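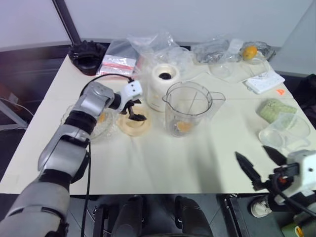
# Tracking down error 2092 when an arm closes a blender lid

*Last edited 29 Feb 2020*

Error 2092 is the one that stops the left arm dead halfway through the lid press and leaves the right arm standing there with the jar handle. I love this fault! It's annoying the first few times, sure, but once you see where it comes from you'll understand your whole cable setup better, and you'll probably fix a couple of other odd stops along the way.

These notes are for a two-arm tabletop setup running the Jolleo controller, with the Dendutum task scripts on top. Our task is the blender one: fruit in the jug, lid on, press down. If your task is different but involves pushing straight down on something, nearly all of it still applies.

## What the error means

The controller compares the load it expects on each joint with the load it measures. If the two drift too far apart, it raises 2092 and holds position. A real collision will do it. So will a cable that has gone tight, a lid that is sitting crooked, or a wrong tool weight in the config. The code is the same for all of them, so the number alone won't tell you much.

Both arms hold when either one faults. Fingers that were gripping keep gripping.

## Before you touch anything

1. Press the emergency stop. A held arm is still powered, and it can move again if someone clears the fault from the other screen.
2. Tell whoever is at the keyboard that you're going in, and take the enable key with you.
3. Look at the jar. If the fingers are pushing on the lid, the plastic may be flexed and ready to spring back.
4. Support the arm with one hand before you release any brake. The left one drops at the shoulder first.
5. Make sure the blender base is unplugged at the strip. Our rule is that the base stays unplugged for every test in this guide, with no exceptions for "just one quick run."

## Pull the log first

Please, please save the log before you restart! The Jolleo buffer is overwritten at the next power-up, and I lost a beautiful snag that way.

Open the file in Akirier and plot the measured load for every joint of the arm that faulted. Set the window to the 5 seconds before the stop. Then look at the shape:

- **A sharp spike on several joints at once** means contact. Something hard was in the way, or the lid was missed and the fingers hit the rim.
- **A slow ramp on the wrist joints that starts before the fingers touch anything** means cable drag. It was our problem, and I think it's the most common one.
- **A flat offset for the whole run** means the tool weight is wrong. Check whether someone changed the fingers and left the old number in the config.
- **A sawtooth during the press** means the lid is rocking. One side seats, pops up, and seats again.

## Fixing cable drag

With the arm in hand-guide mode, move it slowly through the whole motion and watch the cable, all of it, from wrist to table edge. You want slack at the far reach and no loop big enough to catch on a jug handle when the arm comes back in.

The tight spot in our case was at the table edge. The left cable ran fine while the arm was high, then pulled taut as the wrist turned to face the lid. I moved the first clip farther down the arm and gave it 200 mm more slack. The ramp in the log went away on the next run. So satisfying!

Use hook-and-loop straps for this part. Zip ties are fine for the final routing, but you will move things several times first, and cutting a tie next to a signal cable is how you get a second fault.

Do the other arm too, even if it has never complained. Its cable has to stay clear of the handle side of the jar.

## Fixing a rocking lid

Clear the middle of the table so neither arm has to swing around bags or cups. Then set the press in two moves: a light touch to find the lid, and a slower push once it's found. In Dendutum these are `touch_down` and `press_down`, and they take separate speeds. Keep the fingers closed together so the push lands near the center.

The handle grip matters as much as the press. If the second arm pulls sideways even a little, the jar tilts and the lid can't seat evenly. Have it steady the handle and let the table carry the load.

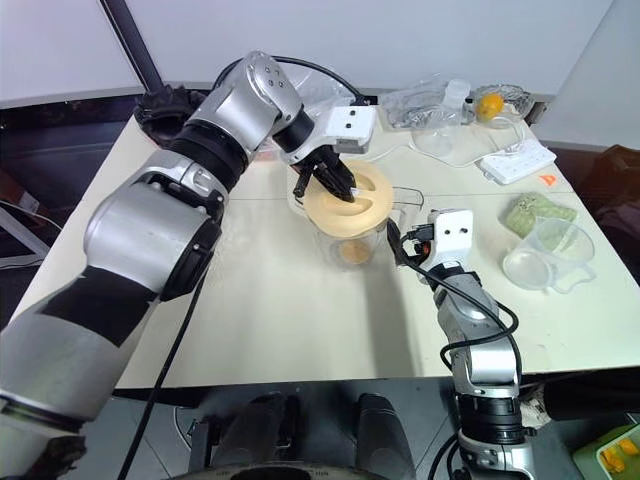
**Can I raise the force limit so the stop goes away?**

Leave it where it is. A higher limit lets the arm pull harder on a snagged cable or push harder on a cracked jar, and it also raises the force a hand would feel if one got in the way. Find the extra load in the log and remove it.

## Test before you go back to full speed

Run the lid press with an empty jar at the slowest speed, hand on the stop. Add fruit and repeat. Then go up one speed step at a time and save a log for each.

I call it fixed when the wrist load stays flat right up to contact. On our arms 2092 used to show up early in a session, so I also leave the task looping for 300 cycles before I take the straps off and do the permanent routing.

If the slow ramp comes back after all that, check the connector at the wrist. We had one from Kalinowski with a stiff boot that bent the cable the wrong way, and swapping it for the right-angle version made the last bit of drag disappear. Write the new clip positions on tape and stick it to the arm base. They will get moved.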